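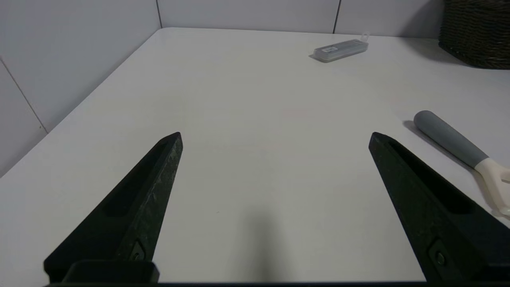

*White tabletop. Photo: Fellari*

# Fellari opens table resurfacing service to libraries and colleges

**BASUROW, August** – Fellari, the contract furniture supplier, will extend its table resurfacing service to public libraries and further education colleges from the start of next month. The service has until now been limited to office customers with a current maintenance agreement.

Under the extended service, worn or damaged tabletops are removed from their frames, taken to the Fellari workshop in Basurow, resurfaced and returned. Frames and legs stay on the customer's premises unless they also need repair. Each returned top is refitted by the same crew that collected it.

The standard turnaround is 11 working days from collection to refitting. Orders of more than 400 tops are handled in stages under a separate timetable, agreed in writing before the first collection.

## Scope of the service

Resurfacing is offered for flat rectangular, square and round tops with a solid or board core. Tops with raised edges, built-in power units or cable flaps can be accepted after inspection, but the fittings must be disconnected by the customer's own electrician beforehand. Glass, stone and metal tops are excluded.

The old surface is sanded back or lifted, depending on how it was first applied. Dents and screw holes are filled and levelled. A new surface sheet is then bonded under pressure and the edges are trimmed and sealed. Tops are left to rest flat in the workshop before packing.

Customers may choose from 16 colours, all available in a matt finish. Gloss finishes have been withdrawn from the range. Reading rooms and exam halls were the main source of complaints about glare from overhead lighting, and demand for gloss from other customers had fallen to a level that no longer justified the stock.

Surface sheets are supplied by Meijer under an agreement that runs for 3 years. Colours will be held unchanged for the length of the agreement so that tops resurfaced in different stages of a project can be placed side by side. Slight variation between a newly surfaced top and an older one of the same colour should still be expected, particularly where the older top has stood near a window.

## Inspection and pricing

An inspection visit is required for all first orders. The inspector records the size, core and condition of each type of table and marks any that are not worth resurfacing. Swollen cores and split corners are the usual grounds for rejection. A written report is issued with the quotation and may be kept by the customer whether or not an order follows.

Prices are set by surface area, with a fixed charge for collection and return. The charge is lower for sites in Basurow and Sevov, which are covered by the existing van routes. Sites elsewhere are quoted individually. Upper floors without a lift carry an additional handling charge, shown as a separate line on the quotation.

Temporary tops can be hired for rooms that must remain in use. These are available in light grey only and fit most frames with a standard fixing plate. Hire tops should be requested at the inspection stage, as the supply is limited during the summer closure period.

## Guarantee

Resurfaced tops are guaranteed against lifting, bubbling and edge separation in normal indoor use. The guarantee does not cover burns, knife marks, standing water or damage from solvent cleaners. A care sheet is supplied with each order and lists the cleaning products that may be used. Existing office customers keep their current guarantee terms until their maintenance agreement is renewed.

## Ordering

Libraries and colleges can request an inspection through the Fellari contracts desk in Basurow. Requests should state the number of tables, the floor on which they stand and any hours during which access is restricted. Collections from Sevov leave the site no later than 3 p.m.

**Notes to editors**

Fellari supplies and maintains furniture for offices, training rooms and public buildings. Its workshop and contracts desk are in Basurow, with a storage depot in Sevov. Colour samples and a copy of the care sheet are available to trade publications on request.

**ENDS**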